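Software Group, minutes of the Sunday meeting, Rallthorpe room

The meeting opened a little after ten, once everyone had found a chair and the coffee had gone round. The notes from last time were accepted with one small correction (the planner branch is called Munumar, with a u in the middle, and the minute-taker is sorry for having got it wrong twice).

Perception. We spent a good long while on the Burnell segmenter, and it was a happy discussion for the most part. The new build ran through its 1000 stored views overnight without falling over, which got a small cheer, and it gave 141 views where one object came back as two or more masks. Most of those are crumpled or see-through packaging. It was agreed to keep the old weights on the main branch until the merging step has been rewritten.

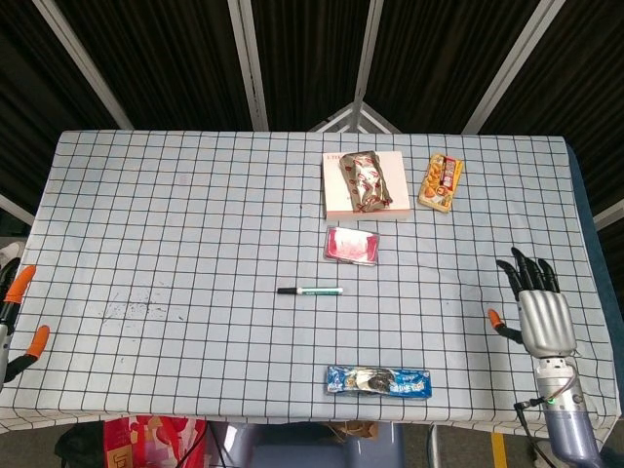

Grasp planning came next, and Munumar still takes its table plane from the depth fit alone, which several of us would dearly like to change. The suggestion on the table, so to speak, was to use the printed lines as a second check on the plane, and everyone liked it, provided the smudges toward the left of the cloth don't throw the line finder off. We also talked over stacked items at some length. A silver wrapper lying on top of the pink box ought to be two targets with an order between them, and at present the planner's list has no notion of order at all. Agreed: add a "rests on" field, and let the planner refuse the lower item until the upper one is cleared.

Control. The Sangkhawat driver now closes both hands through the same call, with separate force limits for left and right. There are 29 open tickets against it, and 13 of them are about timeouts, so those will be taken together as one piece of work.

Tooling. The log viewer is much quicker, thank you to all who tested it. Please do write a proper note when you label a run, even a short one.

Next meeting: same room, same time. Closed at noon.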